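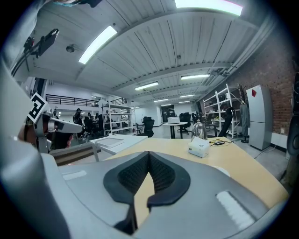 Finger pads are the part of the Hokuvari pair that get the most attention and, if you ask me, the most nonsense written about them. The supplier's sheet says to replace them on a schedule. Our own log says something else, and after a winter of looking after both hand-held units I trust the log more, though only a little more. The two black pads meeting in a V are what all the argument is about: mesh-textured surface in the middle, smooth rim around it. The second gripper is held up at the left, with its black-and-white marker on top, and that marker takes up the other half of this page.

Bench notes, pair no. 2
Text by Ozan Bayram, corrections from Şükran Akgül

The pads

Huletti, who sell us the spares, give a replacement figure of 345 hours. I asked where it came from and got the same sheet back with the number highlighted. Our longest-running pair had logged 1,305 hours by February and still passed the paper test, so either we are very gentle or the figure was picked by someone with pads to sell. Şükran thinks there may be a third explanation, that our hour counter also runs while the units sit switched on and idle. She is probably right. I have left the number in anyway, with that warning attached.

The paper test is crude. Close the fingers on a strip of ordinary printer paper and pull it straight out, slowly, then do the same near the tips. If it slides at the tips and holds lower down, the pads are wearing unevenly or one of them is seated badly. Reseat first. Three times out of four that has been the whole fault, and I would like the hours back that I spent ordering parts.

Cleaning

Damp lint-free cloth, along the rim first and then across the mesh. No alcohol on the mesh until somebody shows me it does no harm. Omar Dabbas swears by it and has used it on his own pair for months, and his pads look fine, but "look fine" is how we ended up with a cracked rim last year. A soft toothbrush gets lint out of the texture. Do not pick at it with tweezers.

Seating a new pad

Start with the fingers fully open. Press from the base toward the tip and run a thumbnail along the rim on both sides. Close the fingers slowly and watch where they touch first. They should come together at the same height. If one leads the other, take it off and start over – pushing it sideways only stretches the rim, and it creeps back by lunchtime.

I was told the left and right pads are interchangeable. I have swapped them and found no difference, but I did it on one pair, so treat that as gossip.

The marker

Everything downstream depends on the marker plate staying put, and the plate is held to its mount by two small screws that like to back out. The instructions say "hand tight." Whose hand? Yavuz Coşkun and I managed to disagree by nearly half a turn. We now use the small torque driver and a dab of removable threadlocker, and draw a pen line across each screw head and onto the plate. A broken line means the screw has moved, and the unit goes back to the bench before it is used again.

Wipe the printed face dry. Fingerprints matter less than people claim. Scratches and glare matter more, and a replacement plate should be matte. The glossy ones from Akbulut came cheaper and went in the drawer.

Never swap a marker plate without redoing the alignment, even for a plate that is supposed to be identical. The Emia software will happily accept the old values and show a green check. I have stopped believing the green check. Set the gripper in its cradle, take a fresh reading, lift it out, put it back and take another. If the two readings don't agree, look at the cradle before you blame the plate. Ours had a curl of packing tape under one foot for a week.

Still open

The right-hand unit has a faint click as the fingers pass the halfway point. Hülya Karaca says it is the linkage and harmless. It may be, but a harmless click that got louder between December and February deserves a look inside, and the housing comes off next time I have a clear afternoon.

Nobody has convinced me that the pads need to be changed as a set. For now I change both and keep the better old one in a labeled bag, with the hours written on the front in pencil.

Spare screws are in the blue tin. Please put the driver back at its lowest setting.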